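Chapter 7
Hand-Held Demonstration Kits: The Woltell Gripper Set 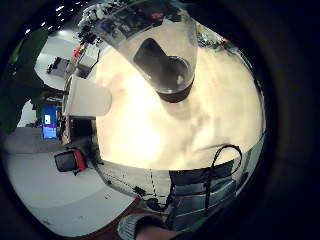

Chapters 5 and 6 dealt with arms that are taught by moving the arm itself. The method works, but it ties every lesson to one machine in one place. A second family of products separates the tool from the arm. The operator holds a gripper in the hand, carries out the task at an ordinary table, and the kit stores what the camera saw and how far the fingers were open. The arm comes in later, when the stored demonstrations are used to train its controller.

This chapter takes one such product, the Woltell set sold by Jirkby, as its main case. Two others, the Hao and the Vadham, are brought in where their design differs enough to matter. All three were on sale when the chapter was written. Prices change often and are left to the suppliers' lists.

7.1 What the buyer receives

The Woltell set consists of a gripper with a trigger handle, a wide-angle camera on a fixed bracket, a recording unit, two cables, and a one-year license for the sorting software. The gripper weighs 400 grams without the camera. The recording unit can be worn on a belt or left on the table; on the table it limits the operator's reach to the length of the cable. The Hao avoids this limit by placing storage in the handle, at the cost of a heavier tool. The Vadham is supplied without a camera, and the buyer must mount and calibrate one.

7.2 The wide-angle view

A wide lens bends straight lines, and the bending grows toward the rim of the image circle. Table edges become arcs, and tall objects lean. The buyer should not treat this as a fault. The lens is chosen so that the object, the table, and a good part of the room stay in view while the hand moves. Fixed features of the room help the software work out the path of the tool. Section 7.4 gives the lens model and the steps for calibration.

Clear objects need separate attention. A transparent cup shows reflections of the room as well as whatever lies behind or inside it, and its outline may be weak against a pale surface. An opaque paper cup of similar size is a much easier target. A kit tested only on opaque objects has not been fully tested.

7.3 How many demonstrations

Jirkby's manual advises 200 demonstrations for a single pick-and-place task with one object, and 300 when the object may be standing or lying on its side. In our trials the lower number was enough for opaque cups. Clear cups took more than 300 before the results became steady. A practiced operator can record 20 demonstrations between rest breaks. Wrist fatigue sets the pace, and the weight of the tool should therefore be compared before any other figure on the data sheet.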